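Duggan College Robotics Club Forum > Build Log > Sorting cell: are we really entering this?

flillanex_fan
Posted Saturday, 4:10 pm
Team lead wants a yes or no on the Destgate entry by the end of March. The plan is still two arms and one tray, where one arm picks small hardware and drops it in the right compartment while the other one hands over. I said I'd collect opinions before the meeting, so go ahead.

torque_wrench
Posted Saturday, 4:32 pm
My opinion is no. We ran 40 drops last week and I would call 19 of them good. The rest hit a divider or ended up in the next compartment over. That's worse than me doing it by hand with a cold. Everybody keeps saying we'll tune it, and I have been hearing that since the fall.

mapleleaf_j
Posted Saturday, 4:51 pm
That run was with the old offsets though. Ronaldo Guerra redid the calibration after you left.

torque_wrench
Posted Saturday, 5:03 pm
Did he write down the numbers from after? Because I looked in the log and there is one line that says "better."

ronaldo_g
Posted Saturday, 5:20 pm
Fair. I ran a short batch and didn't save it, my fault. I'll do it again with the sheet open. For what it's worth I think the dividers are the wrong thing to worry about. Closing is consistent. My problem is the cable on the second arm, which hangs in a big loop right in front of the tray. Sooner or later it's going to snag something.

flillanex_fan
Posted Saturday, 5:28 pm
Can we just clip it?

ronaldo_g
Posted Saturday, 5:36 pm
Clip it where? If it's tight at the elbow it pulls when the wrist turns. Tried that with a zip tie and gave up.

solder_and_sons
Posted Saturday, 6:02 pm
I'm with torque_wrench on the numbers but not on dropping out. The rules only ask for 2 clean cycles in front of the judges. We don't need 368 perfect picks, we need a short demo that doesn't embarrass us. Ivberg got through last year with a gripper that could barely hold a washer.

torque_wrench
Posted Saturday, 6:15 pm
Ivberg also had one arm and a much simpler task. Two arms over one tray is asking for a collision, and I haven't seen anyone show me the code that keeps them apart. "They take turns" is a plan for toddlers.

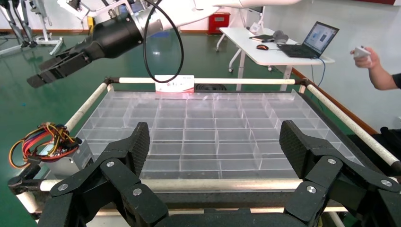

And the wiring needs to be dealt with before anyone talks about judges. There's a little metal box sitting partly on the edge of the tray with a tangle of wires coming off it. Put it in an enclosure, or at least move it off the tray - I don't care which. I'd lose points for us if I were judging.

mapleleaf_j
Posted Saturday, 6:29 pm
OK the box I agree with. I can bring a project case on my next lab day.

ronaldo_g
Posted Saturday, 6:44 pm
Turn-taking is a lock in the main script, it's in the repo under cell. Read it and tell me where it breaks.

torque_wrench
Posted Saturday, 7:31 pm
Read it. There's no timeout. If the first arm faults while it has the lock, the second one waits forever. Still a no from me until that's fixed and there's a full batch in the log.

flillanex_fan
Posted Saturday, 7:40 pm
Putting you down as "no, pending." Anyone else?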